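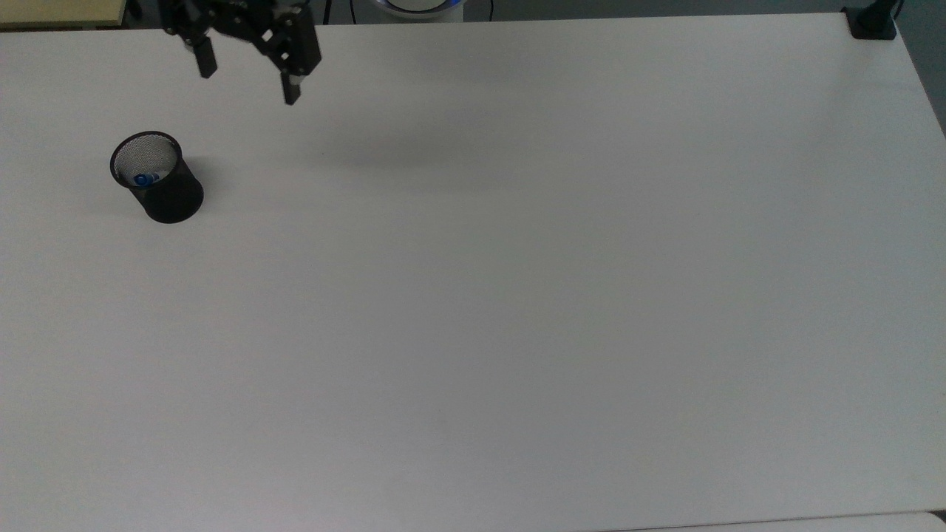 In the Clekbridge student robotics club, every new member must learn to teach the arm one short task before he or she writes any code. We call it the cup lesson. It needs one arm with a two-finger gripper, a white table, a black mesh cup and one small blue thing to put into it. Please keep the rest of the table clear, as we do, and open the fingers well above the surface before you begin.

Step 1. Switch on the arm and log in to the club laptop. Open the program Pludamier and choose "New task". Give the task your own name, for example "cup_kimutai".

Step 2. Put the cup on the left side, within reach of the arm. Do not put it at the very edge.

Step 3. Save the home position. The gripper must be higher than the cup with the fingers open. I recommend to save it two times, under two names.

Step 4. Lay the blue piece on the table and move the arm by hand until the fingers are on both sides of it. Save this as "pick". Close the gripper slowly.

Step 5. Lift first, then go sideways. Many beginners make a diagonal line and the fingers hit the rim of the cup. Save a point above the opening as "over cup", and after it the point "drop".

Step 6. Run the task at the lowest speed, with one hand near the stop button. If you get error 621, the arm is too far stretched. Move the cup nearer and save the points of steps 4 and 5 again.

When the task runs ten times without a mistake, show it to Padmavathi Kotian or to Rónán Ó Ceallaigh. They will sign your card, and then you may book the arm for the May competition.

Manikandan Kartha, last changed 01/12/2022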